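Floor mats, printed, leaf & dot pattern. Back in stock since December, both sizes, and the long runner to follow when the second pallet turns up.

**Stimville Leaf & Dot Play Mat**

White ground, grey leaves, little orange dot flowers all over. Pale enough to go in a room that's already busy, patterned enough that a biscuit crumb doesn't shout at you. Wipes down. Rolls up. Comes in a cardboard sleeve, no plastic.

- Stock code 531 (standard), 625 (large)
- Standard is 70 cm wide, sold by the length, so please measure first
- Large is cut to order, allow 2 weeks
- Printed one side only, plain white back
- Rolled for post, never folded
- Not for outdoors, not for under a hot radiator

What people use it for: toy corners mostly. Also lining the bottom of a deep drawer, a playpen base, under a craft table, inside a big toy chest so the small bits don't vanish into the joins. We had one order for a shop window in Cirnumham and it looked lovely with the lamps on. If you're fitting it inside something with sides, a box or pen or alcove, cut it a whisker small and it'll lie flat. Cut it exact and it rides up at the edges. Sharp scissors are fine, a craft knife and a metal rule are better. Cut from the back.

Creases: it will arrive with a curl. Lay it pattern side down over night, books on the corners. Don't iron it. Somebody always irons it.

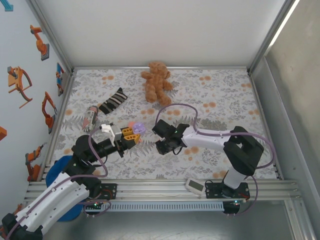
Soft toys sit nicely on it and a brown bear shows up a treat against the pale print, as do dark socks, which is handy if you're the one doing the picking up. White things, less so. White socks and small white bricks can hide among the leaves, so if your toy box is mostly pale colours look at the Latent range instead (plain slate or plain moss, same backing, same price per length).

**Cleaning**

Damp cloth, drop of washing up liquid, dry with a tea towel. Felt tip: go at it straight away. Left till the next morning it'll usually leave a shadow. Wax crayon lifts with a bit of warm water and patience. No bleach, the orange goes first. No washing machine, please, we can't take those back.

Fluff from plush toys does cling in dry weather. A lint roller sorts it, or a slightly damp hand.

**Furniture and heavy things on top**

Fine with flat bases. Narrow feet will leave a dent, and the dent may or may not come out. Put a coaster or a bit of felt under each one. Anything you're clamping or screwing down at the edge, trim the mat back first so it isn't pinched, otherwise it ripples across the middle and you'll be forever smoothing it.

Rolling toys, cans, balls etc: it isn't grippy on top. Things roll. If you want them to stay put there's the Ó Flaithearta ribbed mat further down the list, uglier but it does the job.

**Colours and print**

One colourway only. The grey is a soft mid grey, the orange more of a marmalade than a traffic cone. Batches vary a touch, so if you need two lengths side by side order them together and say so in the notes box. The pattern doesn't match at the joins, its a scatter print and isn't meant to line up. From standing height you'd hardly notice.

Samples: hand-sized piece, free, one per household. Tick the box at checkout or ring the shop.

**Delivery and returns**

Standard goes out next working day if ordered before 2 pm. Large goes when it's cut. Uncut mats can come back within the usual period, rolled, in the sleeve, clean. Cut lengths can't unless there's a fault in the print. If there is a fault take a photo with the whole width showing and send it over before you trim anything, we'll post another.

Please don't send it back folded. The crease is permenant and we can't resell it.

**Goes with**

- Stimville corner weights, set of four, cloth covered
- Latent plain mats, slate or moss
- Ó Flaithearta ribbed mat, black only
- Felt pads, stick on, sheet

Large is low at the moment, almost gone in fact, more expected soon. Runner length not on the system yet, ring for a price.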